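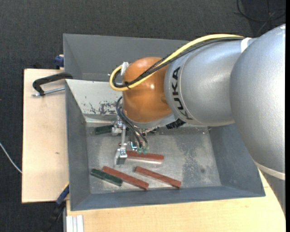 Bars and blocks in one of the deep gray bins at the Nundutmont workroom. Photo: Buvo.

BUVO OPENS ITS SORTING ROOM IN NUNDUTMONT, AND THE BLOCK SETS ARE BACK

NUNDUTMONT, December 17, 2023 – I've been putting off writing this until I could say it without crossing my fingers, so here goes. The Buvo sorting room is open, the shelves are up, the heat works (mostly), and the Hasance block sets are going out again!

If you're new to us, Buvo is a small outfit that makes and lends building sets for schools, libraries and after-school programs. The Hasance set is the one people write to me about. It's long bars and chunky blocks, made to be stacked, leaned, knocked over and stacked again. They come in a handful of colors, and the reddish-brown bars and dark green blocks are the pair I always reach for when I'm showing somebody what the set is like. They look good together, and that's as deep as my design thinking goes on most mornings.

We had to stop lending in the spring when we lost our old space. Everything went into storage in whatever boxes we could find, and I mean everything – bars mixed with blocks, full sets mixed with half sets, a whole carton of nothing but labels. When we finally got the keys to the new room in November, the first job was tipping it all out and starting over.

So that's what we did. We sorted 2,143 pieces. I know the number because I wrote it on the wall in pencil and I'm not painting over it.

The room itself is the old Subramaniam building, on the side that faces the rail yard. It used to be a print shop and the floor still has ink on it near the door. There's a loading ramp, a sink that runs brown for a minute and then clears up, and enough wall for all our shelving with a bit left over for coats. I love it. I've wanted a place with a ramp for as long as I've been carrying cartons up stairs.

The thing I'm happiest about is the bins. We used to keep loose pieces in cardboard, and cardboard gets soft, and then one day you pick it up and the bottom stays on the floor. Now we have deep gray metal ones with sloping walls. They came to us used and the floors are worn, and I wouldn't trade them. You can drop a bar in from waist height and all that happens is a noise. The slope helps too, as you can get your hand down the side of a block and scoop it up without scraping your knuckles. I'd put up with a much uglier bin for that!

A few people have asked how we're packing the sets this time, so I'll go through it quickly. Bars go in first, flat, all pointing the same way. Blocks go on top and fill in the ends. There's a card in the lid that shows what should be in the carton, and we'd love it if you used the card when you send things back. If you're short a piece, write it on the card and don't go out and buy something to replace it. We have spares. We have so many spares.

What's new for borrowers:

Sets now go out for 40 days at a time. It was a month before, and a lot of you told us that by the time the carton arrived and got unpacked you were already thinking about packing it up.

You can borrow 2 sets at once if you have a big group. Please ask for both in the same note so they travel together.

Damaged pieces are fine. Send them back anyway. A chipped bar can usually be sanded and put back in a set, and if it can't, we use it to prop the door.

We have 123 sets ready for the first round, and we've already heard from over half of the programs that were borrowing before we closed. If you were one of them, your old account is still good and you don't need to sign up again. If your address has changed, tell us before you ask for a carton. I'm saying this with love, after the year we had with the post.

Lending is free inside the county, same as always. Outside the county we ask you to cover shipping one way. Programs that can't manage that should write to us, and we'll work it out between us without a form.

We're also having people in to see the room. There's no ribbon and no speeches, just coffee and a table of Hasance pieces for anybody who wants to build something while they're here. Kids are welcome, and so are grown-ups who say they're only there to keep an eye on the kids and then spend an hour on a tower. Dates will go up on our notice page once I've worked out where people can park. The ramp side is out, we need that clear for cartons.

Reporters and newsletter editors, you're welcome to come by any time the lights are on. Bring a coat. Use any of this text you like, cut it however you want, and the picture can be used with a credit to Buvo. If you need the spelling of something or a bigger copy of the photo, write to the press address and I'll get it to you, usually the same afternoon.

One more thing for the teachers who've been asking about the curved pieces. Yes, they're coming. We're still testing the finish, and the first batch felt sticky to me, so I sent it back. I'd rather you got them late than got them sticky. I'll put out another note when they're in the cartons.

Thank you to everybody who held on to their sets for us through the summer when we had no shelf to put them on. You can send them back now. Please do, we've left room.

About Buvo: Buvo makes and lends building sets, including the Hasance bars and blocks, from its workroom in the Subramaniam building, Nundutmont.

Contact: Buvo press desk, Subramaniam building, Nundutmont | © 2023 Buvo | Back to top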